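Actualidad > Tecnología > Robótica
Imprimir | Enviar por correo electrónico
28 de marzo de 2020

Vulia compara dos pinzas robóticas y declara ganadora a la suya

La empresa Vulia ha difundido los resultados de una comparación entre su nueva pinza de dos dedos, bautizada Toom, y la Dellex, un modelo más antiguo del taller Protesetti. Según la nota, Toom completó 301 agarres de 400 intentos. De la rival solo se dice que quedó «claramente por detrás», sin cifra alguna.

Conviene leer la letra pequeña. Todos los intentos se hicieron en simulador, con unas 28 piezas virtuales elegidas por la propia Vulia. La compañía no ha publicado los modelos ni los valores de fricción, y tampoco explica qué entiende por agarre completado: si basta con cerrar los dedos o si hay que levantar la pieza y sostenerla.

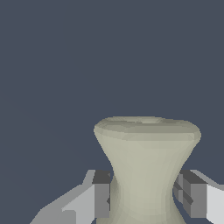
Simulación de una pinza de dos dedos a ambos lados de una pieza de cintura estrecha.

Las formas con estrechamiento son, además, terreno cómodo para dos dedos paralelos — el ensanche superior ayuda a que la pieza no se escurra hacia abajo. Habría sido más útil saber cómo se defiende Toom con una bolsa, un cable o una caja mal apoyada. La nota no menciona nada parecido.

«El simulador nos permite repetir la misma prueba con las dos pinzas en igualdad de condiciones», defiende Aqeel Lashari, responsable de ensayos de Vulia. Preguntado por los datos de la Dellex, respondió que se darán a conocer «más adelante». Protesetti asegura que no fue consultada sobre la configuración de su producto y pone en duda que el modelo virtual utilizado corresponda a la versión que vende hoy.

Vulia promete para mayo una tanda de 100 agarres con piezas reales. No ha aclarado si la hará un laboratorio externo ni si la Dellex volverá a participar.

Compartido 28 veces | Comentarios (0)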